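4. Régler la butée de profondeur de la fraiseuse Torkbridge

Avant de toucher à quoi que ce soit, coupez la broche et attendez l'arrêt complet. Je me répète dans chaque chapitre, je sais, mais j'y tiens !
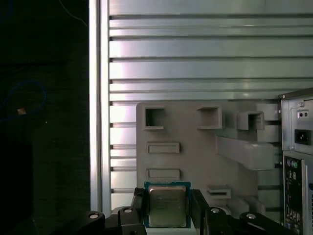
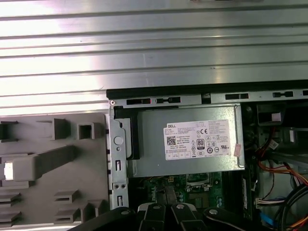
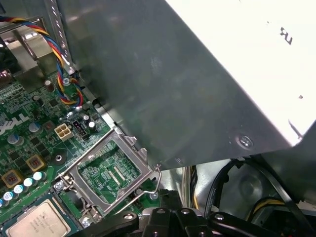 Pour ce réglage, je compte dix minutes quand la vis est propre, le double quand elle est pleine de copeaux (chez moi, c'est souvent le double).

1. Descendez l'axe Z jusqu'à effleurer le martyr. Une feuille de papier doit encore glisser dessous, en frottant un peu.

2. Desserrez les 2 vis de la bague, un quart de tour, pas plus - si la bague tombe, il faut reprendre au chapitre 3.

3. Remettez le vernier à zéro, puis remontez de 10 mm.

4. Sur le pupitre Femitz, ouvrez le menu Axes, tapez le code 3224 et validez. L'écran affiche « BUTÉE Z ».

5. Resserrez les vis en alternant, à la main d'abord, à la clé ensuite.

6. Faites une passe d'essai dans une chute de MDF, avance à 200 mm/min, et mesurez la rainure au pied à coulisse.

Remarque : si la rainure est trop profonde d'un poil, ne retouchez pas la bague, corrigez le décalage dans le pupitre. C'est Mathis Barbier qui m'a montré ça et je ne fais plus autrement.

Attention : ne lancez jamais la prise d'origine avec la bague desserrée. L'axe descend d'un coup et la fraise y passe, j'en ai cassé une belle en décembre.

Pour les fraises coniques, passez au chapitre 5 avant de noter vos valeurs.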